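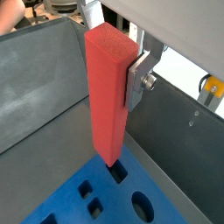
Wiltance Facilities Services | Building Safety Group

Quarterly Walk-Through Checklist: Doors, Exits, Emergency Lighting and Eyewash
Site: Clikenell Building, ground and upper floors
Inspection date: Wed 27 May
Next inspection due: July (early, ahead of the roof work)
Ratings: S = satisfactory, A = action needed, N = not inspected

Comments are entered against the item they refer to. An item rated S may still carry a comment. Items rated A stay on the open list until re-inspected, including those where a work order has already been raised.

Section 1. Exit routes

1.1 Corridors clear to full width. Rating: A
Flattened cartons stacked against the wall outside Room 156. Clear width measured less than required at the narrowest point. Cartons moved to the recycling cage during the inspection. Item left open because the same location was rated A last quarter.

1.2 Exit doors open without key, tool or special knowledge. Rating: S
North door stiff but within limits. Latch to be cleaned and re-tested.

1.3 Discharge area outside each exit clear. Rating: S
Bicycle chained to the handrail at the east steps. Handrail still usable on the other side. Notice attached to bicycle.

1.4 Stair treads and nosings secure. Rating: A
Nosing lifting on the third tread up from the lower landing, west stair. Temporary tape applied. Tape is not an accepted repair and is to be replaced with a screwed strip.

1.5 Exit diagrams posted and current. Rating: A
Upper floor diagram still shows the partition that was taken out last winter. Revised drawing requested.

Section 2. Fire doors

2.1 Doors close and latch from any open position. Rating: A
Room 322: closer arm disconnected, door stays where it is left. Arm found on top of the door frame. Work order raised as urgent.
All other doors on the upper floor latched on first attempt.

2.2 No wedges or hold-open devices other than magnetic releases. Rating: A
2 rubber wedges removed, both from the copy room. See 2.1 comment in the previous report, which is the same finding.

2.3 Gap between door and frame within tolerance. Rating: S
Checked with the gauge at head, latch side and hinge side. Bottom gaps not measured at doors with drop seals.

2.4 Seals continuous and undamaged. Rating: S
Paint on the seal at the electrical closet. Seal still flexible. Painters to be reminded to mask.

2.5 Door labels legible. Rating: N
Several labels painted over. Cannot be assessed until cleaned. Do not scrape with a blade.
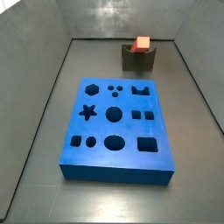 Section 3. Emergency lighting

3.1 Exit signs lit. Rating: S
Sign at the loading entrance slightly dim compared with the others. Same model, older unit. Monitor.

3.2 Push-button test on battery fixtures. Rating: A
Fixture over the west stair landing went out before the end of the test. Battery ordered from Prulatton. Portable lantern placed on the landing shelf in the meantime.

3.3 Full-duration discharge test. Rating: N
Annual item. Scheduled for July with the building closed in the evening. Tenants to be given notice in writing.

3.4 Test log complete. Rating: A
Log sheet for the upper floor has one month blank. The test may have been done and not entered. It is to be treated as not done. Do not backfill.

Section 4. Extinguishers

4.1 Mounted, visible and accessible. Rating: S
Unit in the mail room was behind a coat rack. Rack relocated.

4.2 Gauge in operating range, pin and seal in place. Rating: S
No units below range.

4.3 Monthly tag initialed. Rating: S
Initials hard to read on most tags. Use ballpoint. Marker bleeds on this card stock.

4.4 Travel distance. Rating: S
Longest run is the back corridor, more than 50 feet and within the limit for this occupancy.

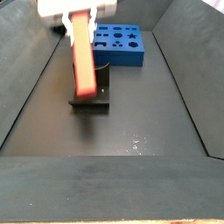
4.5 Correct type for the hazard. Rating: S
Kitchenette unit was exchanged for the multipurpose type after the last visit. Old bracket still on the wall and should come down, or someone will hang something on it.

Section 5. Eyewash and first aid

5.1 Eyewash activates and flow is even. Rating: A
Left outlet weaker than right. Strainer to be cleaned and flow re-checked. Dust caps were in place.

5.2 Weekly flush recorded. Rating: S
Record kept on the inside of the cabinet door. A second, older sheet behind it should be filed.

5.3 First aid kits stocked and in date. Rating: A
Burn dressings out of date in the workshop kit. Replacement ordered from Entili. Expired dressings removed so that they are not counted as stock.

Carried forward to July: 1.1, 1.4, 1.5, 2.1, 2.2, 2.5, 3.2, 3.3, 3.4, 5.1, 5.3

Copies: building file, tenant notice board, Wiltance maintenance desk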